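Moving from deputy to principal of a small school: what do I stop doing?

Posted in: School Leadership > New Principals
Monday, July 13, 2026

Lamduan Nilsuwan

I start as principal at a primary school of 803 students next term, after six years as deputy at a bigger one across town. I have a handover folder as thick as a phone book, most of it bus duty. What it doesn't cover is how to let go of the old job.

As deputy I did the timetable, the relief roster, the behaviour follow-ups and the reading data. I was good at the timetable. I may have been a bit vain about the timetable. The new school has its own deputy, who has been building theirs in a program called Pemby since before I could spell it, and on my transition day in May I caught myself reaching over to fix a Year 4 music clash.

So, two things. How did you decide what to hand over and what to keep? And how did you get to know the staff without booking everyone in for a chat that sounds like a disciplinary meeting?
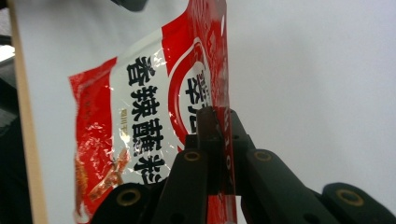
Replies

Pongsak Noiphan

Congratulations, and step away from the timetable.

I made this exact move and spent my first term as the most expensive deputy in the region. My actual deputy was very polite about it. She'd send me the relief roster, I'd "tidy" it, and she'd quietly change it back, and we went on like that for 10 weeks.

What helped was writing down everything I did for a fortnight, in an ordinary exercise book, and putting a D beside anything a deputy would normally do. It was a humbling exercise book. I took the D list to her and asked which ones she wanted. She wanted all of them. We agreed I could keep the reading data provided I stopped colour-coding it.

Things that really are yours now: the budget, the board or school council, staff appointments, the parent who will only speak to the principal, and the boiler. You will learn a great deal about the boiler.

On the chats: don't use your office. I walked around at recess and asked people what I should leave alone. Most staff have been asked by a new principal what they'd change, and they've learned to be careful with the answer. Ask what to leave alone and they'll go for 40 minutes. Take notes afterwards, never during. A clipboard at recess puts everyone off their muffin.

I'd also hold off on any new program until second term. I brought in a behaviour framework called Badus in week three and it's still spoken of in the staff room, though never as a framework.

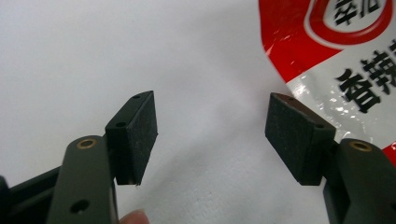

Phromma

Disagree about waiting until second term. If something's unsafe or plainly unfair, like the same two teachers getting every wet-weather duty, fix it in the first week. People notice you've seen it and left it. Agree about the muffins.

Umik

just make sure you get the alarm code before your first saturday in

Lamduan Nilsuwan

Thanks, all. I've bought the exercise book. Two days of it done and there are already D's down most of the margin, including one for rearranging the photocopier queue. I've written to the deputy to say the music clash is hers. She replied that it wasn't a clash, it was choir.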